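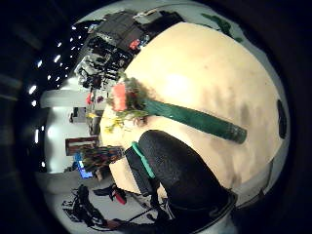 Bouquet on the round table, stems in the dark green wrap, gloved hand in front.

Search this site Search Go

Workshop minutes – gripper build, flower handling
14 May 2020
By the minutes-taker, Drornby shared workshop
5 minute read

Started late, door code had been changed again. Eight present, plus apologies from the two Marow people. Quorum fine.

1. Last minutes
Agreed, with one fix. Item 4 said the wrist bracket was "done". It was "drawn". Changed.

Matters arising: key for the tall cupboard still missing. New padlock bought, code on the usual board. Extractor hose not looked at, carried over.

2. Hand-held gripper
Most of the meeting. Version three body is together and holds its shape when squeezed. Version two cracked along the thumb side in February, see those minutes. Walls are thicker now and it weighs more than anyone wanted. Grip still comfortable for short goes, less so after 20 minutes. One person's wrist was sore the next day, so breaks to be taken properly from now on.

Lens stays. Very wide, everything bends, but you get the work and most of the room in one view and that was the point of picking it. Discussion about a narrower one. Two for, rest against. Not reopening this until the arm is running.

Bouquet is a good test piece and we keep it. Stiff at the wrapped end, soft and ruffled at the bloom end (salmon-pink flower right at the tip, small yellow ones just by it), dry leafy stuff spilling everywhere. Foliage goes over the table edge if the bunch is laid diagonally. Suggested we always lay it with the blooms pointing the same way so the runs can be compared. Agreed.

Question whether to grip by the wrap or nearer the flowers. Wrap for now. Nearer the flowers to be tried once the finger pads are softer. Somebody to look for old bicycle inner tube.

Gloves: black ones with the teal strap are the ones to use. Please put them back in the box, not in your coat.

Cables at the wrist. Thin, and they trail. Long talk about this. Options were a sleeve, clips, or a run up the arm to the shoulder. Clips tried first as we have a bag of them. If they snag, sleeve.

3. Arm
Base plate drilled. Two holes out by a hair, filed, fits now. Shoulder motor turns under power, elbow one does not. Suspect the connector, could be the board. Spare board came from the Kettunen kit and we have only the one so test the connector FIRST.

Joint limits to be set in software and also with a physical stop. This was argued over in February and settled, repeating it here for those who missed it. No powering the arm with hands inside the reach. Stop button on the bench side, within arm's length of whoever is driving.

Power supply gets warm on long runs. Move it out from under the shelf. Fan if that doesnt help.

Copying the gripper shape onto the end of the arm: drawings nearly there. Same fingers, same lens mount, so what the hand-held one records ought to carry over. Wrist flange is the sticking point – the bolt pattern on the arm is an odd size and we either make an adaptor or redraw. Adaptor preferred. Aluminium offcut in the scrap bin looks big enough.

4. Recordings
1,167 clips saved so far across all tasks. Flower clips are the newest lot. Naming is a mess, three different styles in use. From now on: task, then date, then run number. Old ones to be renamed by script, backup made beforehand.

Clips under two seconds to be binned. Longer ones where the hand just hovers, keep, might be useful.

Drive is filling up. Barura drive to be wiped and used as second copy once the old stuff on it has been checked. If you have files on it say so before next meeting.

5. Space
Table top is marked, grey smudges and some darker blotches. Try washing up liquid, then sugar soap. No solvent please. If that fails we leave it, it's a work table.

Shelves are packed. Black boxes three meetings old and still no labels on most of them. Label it or lose it, end of the month.

Cables and bags on the floor are a trip hazard, raised last time too. Hooks to go up on the wall. Anything left on the floor after a session goes in the big crate by the door.

Plant needs watering by whoever is last out. Not a lot.

6. Money
45 pounds left in the build tin after the motor. Inner tube and hooks come out of that. Nothing else without asking. Marow have offered a used gearbox at cost, decision put off untill the elbow is sorted.

7. Actions
– Elbow connector, before touching the board
– Clips on wrist cables
– Adaptor plate, measure twice
– Rename script, backup first
– Barura drive, check and wipe
– Hooks up
– Softer finger pads
– Extractor hose (again)

8. AOB
Open evening. Someone asked if we could show the gripper. Hand-held yes, arm no, unless both stops are fitted and tested by then.

Fresh flowers – who buys them? Left open. Cheap bunch is fine, nearly over is fine too.

Kettle descaled, thanks.

Next meeting same place, same time. Bring own mug.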